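Pitora Travel Cutlery: Frequently Asked Questions

What does a Pitora set contain?
Each set has one spoon, one pair of chopsticks and one long, narrow box. Family packs hold 4 sets in different colors. Spoons and chopsticks are also sold singly through Prolley.

Can colors be mixed?
Yes. All spoons in the range share the same length, so any color fits any box. Chopsticks should be kept in their original pairs, as the tips wear at the same rate.

How should the pieces be sorted after washing?
Lay everything out on a dry cloth before packing. Match the chopsticks first, then assign one spoon to each box. A single leftover chopstick usually means its partner is still in the dish rack or in a box that was closed too early.

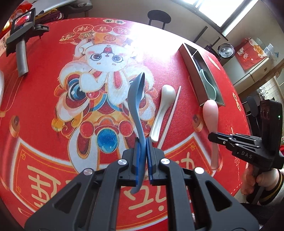 Spoons go in with the bowl at the wide end. Do not force a second spoon on top of the first; the lid will close but the hinge will loosen over time.

Is the box dishwasher safe?
The base is. The lid should be washed by hand in warm water with mild soap. Leave both parts open until fully dry.

What is the weight of a complete set?
74 grams with the box.

Can the spoons be used for hot food?
Yes, for eating and serving. They are not intended for stirring in a pan, and they should not be left resting on a hot rim.

How do I remove stains?
Soak the piece in a solution of baking soda and water overnight, then rinse. Curry and tomato stains may need a second soak. Abrasive pads dull the finish.

Are replacement parts available?
Lids and dividers can be ordered under part number 257. Orders over 500 pieces are handled by Karlijn Van der Linden in the trade department.

Last reviewed in March by Hendrik Nijs.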